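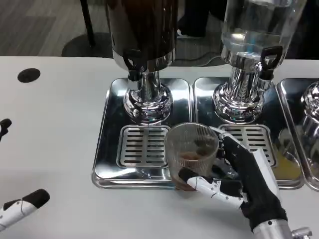

The drinks table, help yourself

Home | Breakfast | Rooms | Getting Here | FAQ | Contact

We use cookies to remember your booking dates and to see which pages get read. OK | Manage cookies

Breakfast drinks: your questions

I'm Ebuka Akande and I look after the breakfast room here at Broklow House. I get asked about the drink dispensers more than anything else on the buffet (even more than the bacon!), so I've put my answers in one spot. Last gone over 5/30/22.

What's in the dispensers?
The clear one is water, straight from the filter jug in the kitchen. The others change through the week, usually something cold and dark like iced tea or iced coffee, and then a juice. If you can't tell what's in the dark one, please ask me before you fill a cup for a toddler. I've had a very lively two-year-old in here after iced coffee and I'm not keen to repeat it.

How does the tap work?
Hold your cup under it and push the lever gently, then let go when you've got enough. Go easy the first time! They run quicker than you'd think when the container's full, and I always fill them right up before opening.

Do I have to use the plastic cups?
Not at all. Bring your own mug or water bottle if you like, though a tall bottle won't fit upright under the tap, so fill a cup first and tip it in. We've got glasses in the cupboard by the toaster too.

Where do I leave my cup when I'm done?
On the trolley by the door is best. I know it's tempting to pop it down on the drinks table with the last mouthful of milky coffee still in it, and I do it myself when the phone rings, but then the next person wonders if it's clean.

What are the slotted bits for?
They're the drip grates. Anything that misses your cup goes through the slots into the tray, and I lift them out and wash them after service. 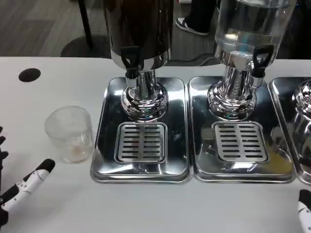 The steel shows up every drop, so I go over the trays with a damp cloth a fair few times each morning and buff them with a dry one at the end. Juice is the worst of the lot because it goes sticky so fast. If you've had a spill, grab a serviette and give it a quick wipe, or just wave at me and I'll come over. No one's in trouble.

Are they kept cold?
There's a removable ice tube that goes down the middle on hot days. In winter I leave it out, and I top up from the fridge instead. If you like your water really icy, there's a bucket and tongs next to the fruit.

Can I hire the dispensers for a party?
You can! We hire out the set for $50 a day with a $465 refundable bond. That covers the dispensers, the trays and up to 7 litres of cordial made up to your flavour. October fills up early with engagement dos, so get in quick for that one.

Can you do the drinks without sugar?
The water's water, and the tea is always unsweetened, with syrup on the side. For the juice I'd need a day's notice. Send me a note through the Contact page and I'll sort a jug for your table.

Get our seasonal menu by email. Enter your address to subscribe. Unsubscribe any time.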